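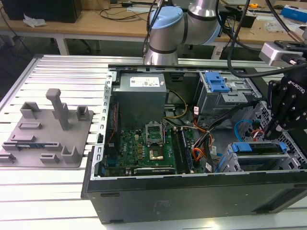
2. Equipamento e oficina

Dos computadores doados à biblioteca comunitária de Loltthorpe, 15 foram entregues a leitores com mais de sessenta anos. Uma torre aberta ocupa muito mais mesa do que uma fechada, facto que o orçamento inicial, redigido por mim, não previu. O Damian Koller pede uma segunda bancada desde o arranque e eu transmito o pedido com a neutralidade possível.

3. Sessões de leitura

O grupo da Halima Chukwu reúne-se às 18h30 e está a ler um romance policial em que toda a gente já sabe quem matou o notário. A culpa é do Ekene Ezeani, que leu o último capítulo primeiro e não é homem de guardar segredos. A assistência aumentou desde então, o que nos obriga a rever algumas ideias sobre o suspense.

A filial de Kodunance continua sem aquecimento. As sessões mantêm-se, de casaco.

4. Catálogo

Estão catalogados 2588 volumes. Faltam 400, quase todos da doação Hermans, que inclui uma quantidade surpreendente de manuais de apicultura e dois exemplares do mesmo atlas, ambos sem a Oceania.

5. Contas e pedidos

A rubrica das estantes foi ultrapassada, a dos cartazes ficou por gastar. Solicitamos autorização para transferir o saldo de uma para a outra antes de outubro. O Chibuzor Okafor envia os recibos em separado, incluindo o da fotocopiadora, que está legível se for visto à janela.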